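Udorau 400 Utility Tray

Gray plastic, raised rim, rounded corners
Sold singly or in cartons of 20

Product details

The 400 is the shallow tray in the Udorau range. It is used for potting, parts washing, boot storage, paint work and anything else that makes a mess on a bench. The rim runs along the sides and back, and the inside corners are curved so a cloth or sponge reaches all the way in.

Trays are molded in one piece with no seams or drain holes. If you want a hole, drill it slowly with a step bit and back the plastic with scrap wood. Drilled trays can't be returned.

Color: gray only. The green version made by Dudás was dropped in October and the remaining stock is sold.

Care

Wash with warm water and dish soap. Acetone and lacquer thinner will dull the surface. Mineral spirits are fine if wiped up the same day. Light streaks from handling are normal and don't affect use.

Do not put the tray in an oven or on a heat mat set above 92 °F.

Stacking and storage

Empty trays nest. Keep stacks to 32 or fewer on a flat floor. Full trays should go on the Skilteck rack, sold separately, and not on top of each other.

Shipping

Orders in by noon Monday go out the next day. Full cartons ship on a pallet and need a loading dock or a liftgate, so please tell us which when you order.

Customer comments

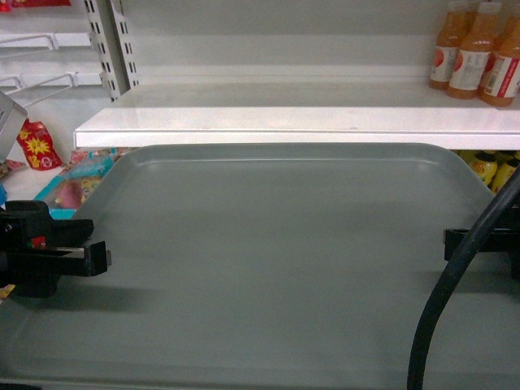
Rizal Raju: Does the 400 fit the older Pruvik shelves, or only the Skilteck rack? I have six of the old shelves and would need to know before ordering a carton.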